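Search the Plitero pages
Search
Go

Plitero: questions people keep sending me

Is Plitero a kit? Can I buy one?
Sorry, no! Plitero is the gripper project I've been building on the back bench at the Kanaujia shared workshop, in the evenings and on the odd rainy weekend. The drawings are free to anyone who wants them, and if you get stuck, write to me and I'll do my best to answer (I'm slow, but I do get there).

How much did it cost you?
I've spent $266 so far, and that includes the parts I ruined. You could do it for less if you already have a good box of screws and somebody who'll lend you a printer.

Why does it only have two fingers?
Because I wanted to finish it. My first go was a much fancier hand, and it spent the whole of December in pieces in an ice cream tub. Two fingers will pick up most of what I ask of them, and when something comes loose I can find it without my reading glasses.

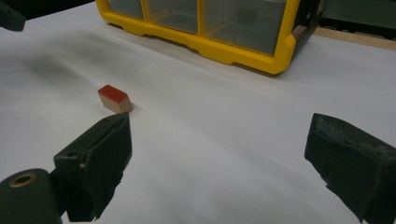

What should I practise on? Start with plain wooden blocks, the sort you find in any toy box, and give yourself a whole evening with nothing else on the bench to fuss over. I put down a big sheet of white paper first, and it doesn't matter a bit if it's wrinkled. A block with a red top, like mine, stands out beautifully against it, and I like to set it on an angle so that I have to think about which way the fingers ought to come in. Keep your drawers of bits at the back, well clear of the elbow.

My finger pads are getting scuffed. Did I do something wrong?
I shouldn't think so. Mine have plenty of wear on them and I keep using them. If a block starts slipping, give the pads a wipe, and then check your screws before you go changing anything bigger.

How long should a session be?
I stop at 60 minutes, with the kettle on. After that I get careless and start blaming the motor.

Can I come and see it?
Please do! Ask for Vilho Seppälä at the front desk and they'll point you to the noisy end.

14 shares
2 comments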